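The Great Poltbridge Closet Clear-Out, in Pictures
Photos and grumbling by Elibariki Mushi
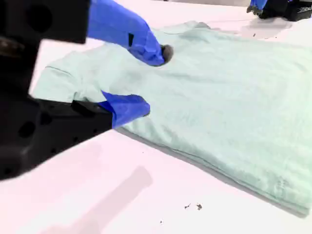
Mint green, short sleeves, flat on the white table. Folding pending.

Every August I go through my T-shirts. Every August I find I own more of them than a person with one torso could need. This year I decided to make a page of it, mostly so my sister would stop asking whether I'd started.

The rule was simple enough: anything I hadn't worn since last August went in the donation bag. I broke the rule before lunch, for a gray shirt from the Nevis ferry that has a hole under one arm and has never fit me. It is back in the drawer. I don't want to discuss it.

The green one was an easier call. I bought it in a color the store called pistachio, my sister calls toothpaste, and I call mint because I have to live with it. It goes with one pair of pants, and those pants went in the bag two years ago. Still, it's soft, and it's a decent shirt to practice on. I have finally learned the fold where both sleeves go in first, then the sides, then up from the hem in thirds. Before that I used what my mother called the Rustetti method, after our old neighbors, who rolled everything into a ball and shut the drawer with a hip.

A word about wrinkles. I smooth them out by hand, working from the middle toward the hem, and I stop when I get bored. The iron came out once, for a collar, and went straight back under the sink.

Cocco, the cat, was kept in the hallway for the whole afternoon and complained at about 200 different pitches. She got in at 4 p.m. and slept on the finished pile, so the black shirts will need another wash before they go anywhere.

Final score: 2 bags by the front door, one drawer that closes, one that nearly does. Socks are next.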